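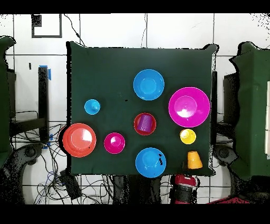 Family Money > Opinion > Twins

Retailers like to advertise a multiple-birth discount, and parents of twins should read the terms first. Noltow takes 20 percent off the second crib, then charges $56 to deliver it.

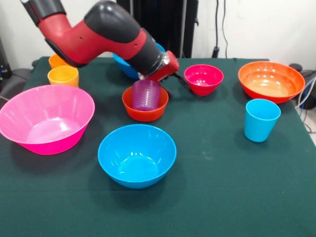
A discount on everyday things would help more. Plain bowls and a ribbed purple cup get used at every meal, and we buy 2 of each at full price.

Last updated 3 February 2026

Contact Dima Azar | © Virnley | Back to top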